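Doltstead ventilation retrofit: progress to June 27, 2022

Units fitted so far: 19 of 26. Zalliletti counts the others as "substantially complete". We do not, as they have no ducting.

The supplier claims 995 hours between filter changes. Our first set clogged at 476. Boutros blames plaster dust, which may be fair, but has sent no test data.

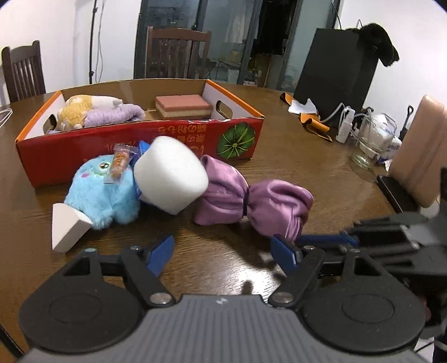
Readings and complaints

Tenants at Skulwood report less condensation. It is summer, so I would not read much into that. The humidity loggers stay in until November, and I would hold the final payment until we have those figures.

Noise on the night setting is still unresolved. Two visits, no change.

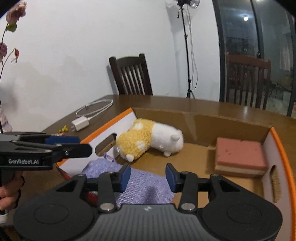 Lavender knitted cloth and the cardboard box, Doltstead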